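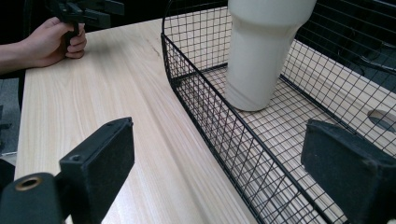

1. 시작하면서 (슬라이드 1, 4분 안에 끝낼 것)

안녕하세요, 화요일 점심 먹고 바로 이어지는 시간이라 다들 졸리실 텐데요, 저도 좀 졸립니다. 그래도 오늘은 수식이 거의 없어요! 화면은 계속 띄워 둘 테니까 편하게 보시면서 들어 주세요.

제가 하는 일은 짧게 말하면 시범을 모으는 일이에요. 사람이 손에 그리퍼를 쥐고 물건을 집었다 놓으면 그걸 기록해서 학습 시스템에 먹입니다. 저희끼리는 이 프로젝트를 Nimau라고 부르고, 지금 보시는 철망 바구니 작업이 그중에서 제일 오래 붙잡고 있는 과제예요. 나무 상판 테이블, 검은 바구니, 그 안에 흰색에 가까운 텀블러. 참 별거 없죠? 그런데 이 별거 없는 게 저를 정말 많이 울렸습니다. (여기서 웃으면 잠깐 쉬고, 안 웃으면 그냥 넘어가기)

2. 왜 하필 바구니인가

질문 제일 많이 받는 부분이에요. 처음에는 저희도 막힌 플라스틱 상자로 시작했거든요. 상자는 쉬웠어요. 벽이 벽처럼 보이니까요. 그런데 Jolesstead 쪽에서 실제로 쓸 환경을 알려 주셨는데 죄다 철망인 거예요. 화면을 보시면 바구니 바닥 너머로 테이블 나뭇결이 그대로 비치잖아요. 사람 눈에는 당연히 바구니인데, 모델 입장에서는 저게 벽인지 무늬인지 헷갈릴 만하죠.

텀블러도 은근히 까다롭습니다. 위쪽이 조금 넓고 아래로 가면 약간 좁아지면서 밑동 근처에 단이 하나 있어요. 위를 잡느냐 아래를 잡느냐에 따라 손가락이 닿는 느낌이 꽤 다릅니다. 저는 위쪽을 좋아하는데, 같이 하는 분들 중에는 무조건 몸통 파도 계세요. 이거 가지고 회의에서 한참 싸웠어요, 진짜로요.

(메모: 텀블러 실물 들고 가기. 가방에 넣었는지 아침에 확인!)

3. 한 에피소드는 이렇게 찍어요

순서를 말로 풀면 이렇습니다. 먼저 바구니를 테이블에 놓고 시작 위치를 잡아요. 녹화를 켜고, 잠깐 가만히 있습니다. 그다음 그리퍼를 가져가서 집고, 들고, 옮기고, 놓고, 손을 빼요. 다시 잠깐 가만히. 녹화 끄고, 이름표 붙이고, 끝.

가만히 있는 구간을 다들 지루해하시는데 저는 이걸 제일 잔소리합니다. 시작점이 지저분하면 나중에 잘라내는 사람이 고생하거든요. 그 자르는 사람이 저예요.

한 묶음은 60개로 잡습니다. 더 길게도 해 봤는데 뒤로 갈수록 손목이 게을러져요. 동작이 다 똑같아지고, 집는 각도도 편한 쪽으로만 갑니다. 나중에 돌려 보면 티가 확 나요. 그래서 한 묶음이 끝나면 무조건 일어나서 물 마시고 오기로 했습니다.

4. 손목 시점 이야기

지금 화면은 손에 쥔 그리퍼에서 바라본 모습이에요. 앞에 크게 들어와 있는 검은 덩어리 두 개가 그리퍼 손가락입니다. 처음 보시는 분들은 이게 너무 가리는 거 아니냐고 하시는데, 저는 이 손가락이 계속 보이는 게 좋아요. 물건하고 손가락 사이가 얼마나 남았는지가 한 화면에 같이 들어오니까요.

그리고 왼쪽 위를 보시면 손이 하나 더 있죠. 다른 그리퍼의 손잡이를 쥐고 있는 손이에요. 양손 작업에서는 이렇게 서로가 서로의 배경이 됩니다. 이게 생각보다 골치예요. 한쪽 시점에서는 저쪽 손이 텀블러를 가릴 수도 있고, 팔뚝이 훅 들어와서 밝기가 바뀌기도 하고요. 초반에는 가려진 장면을 전부 버렸는데, 지금은 안 버립니다. 실제로 일할 때도 어차피 가려지니까 그것도 배워야죠.

(시간 모자라면 이 문단 뒤쪽은 건너뛰고 5번으로)

5. 숫자 조금만

처음 목표는 300개였어요. 바구니 과제 하나에 300개면 되겠지, 했는데 검수하고 나니까 모자란 거예요. 동기화가 어긋난 것, 시작이 잘린 것, 이름표가 바뀐 것들이 빠지니까요. 그래서 더 찍었고, 검수를 통과해서 지금 쓰고 있는 게 356개입니다. 목표보다 많아 보이지만 배치가 골고루냐 하면 아직 아니에요. 바구니가 테이블 오른쪽에 있는 배치에 꽤 몰려 있습니다. 제가 오른손잡이라서 그런 것 같아요, 네, 제 탓입니다.

기록을 정리하는 건 Flistent라는 내부 도구로 해요. 시점별 영상을 나란히 놓고 그리퍼가 벌어진 정도를 밑에 그래프로 깔아 줍니다. 영상으로는 멀쩡해 보여도 그래프를 보면 닫다가 망설인 순간이 톡 튀어 있어요. 저는 이 그래프 보는 재미로 출근합니다.

6. 망한 이야기 모음

제일 크게 망한 건 바구니 모서리였어요. 모서리 가까이 텀블러를 놓으면 손가락 한쪽이 테두리 철사에 걸립니다. 그럴 때 사람은 자기도 모르게 손목을 살짝 틀어서 빼거든요. 저는 그걸 실수라고 표시해서 다 뺐어요. 그랬더니 모델이 모서리에서 걸리면 그냥 계속 밀더라고요! 틀어서 빼는 걸 본 적이 없으니 당연한 건데, 원인 찾는 데 한참 걸렸습니다. 지금은 '복구'라는 이름표를 따로 만들어서 남겨 둬요.

두 번째는 조명이에요. 배경이 어두운 쪽에서는 검은 철사가 배경에 묻혀 버려요. 검은 그리퍼에 검은 바구니에 어두운 배경이면 저도 눈을 가늘게 뜨게 됩니다. 바구니 색을 바꾸자는 의견도 있었는데 현장이 검은색이면 검은색으로 찍어야 한다고 제가 우겼어요. 이건 아직도 잘한 건지 모르겠습니다. 의견 있으신 분은 질문 시간에 꼭 말씀해 주세요.

7. 다음에 할 것

다음 달부터는 Srivastava 세트로 넘어갑니다. 바구니는 그대로 두고 안에 들어가는 물건만 바꿔요. 손잡이 달린 컵, 납작한 통, 말랑한 주머니 같은 것들이요. 왼손이 먼저 들어가는 시범도 늘릴 거고, 바구니를 왼쪽에 두는 배치도 이번에는 미리 표를 만들어서 채우려고요.

(마지막 슬라이드에서 텀블러 꺼내기. 돌려 보시라고 앞줄부터 건네고 바로 질문 받기. 마이크는 뒤쪽 테이블에 있음.)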